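Search this site Type and press Enter

Care labels should state a shrinkage figure

By Yeison Mamani
30 June 2023 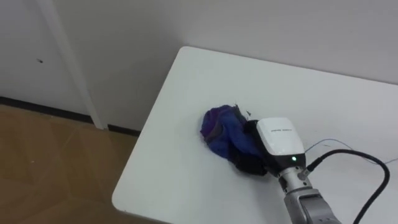 A care label gives a maximum wash temperature and a fiber breakdown. It does not give the one number a buyer needs, the expected change in length and width after washing. Mills already measure this. The result sits in a test report that the shopper never sees.

I kept records on 41 cotton garments bought since March of last year. Each was measured flat, washed at 40 degrees Celsius, line dried and measured again. Two shirts with identical labels differed by a full size after the first wash. The labels were correct as far as they went.

The usual objection is cost. A second line of print on a label already being printed costs very little. The stronger objection is that tumble dryers vary, and a single figure would mislead. I accept that the figure needs a stated method. Fuel economy ratings have the same weakness and buyers still use them to compare cars.

Heavier fabric is no guide either. A 185 gram jersey in my set shrank more than the lighter ones. Print the percentage, lengthwise first, and let people decide what size to buy.

Filed under: Opinion, Textiles & Labeling

Recent posts
Thread count and what it leaves out
Line drying in small apartments
Reading a mill test report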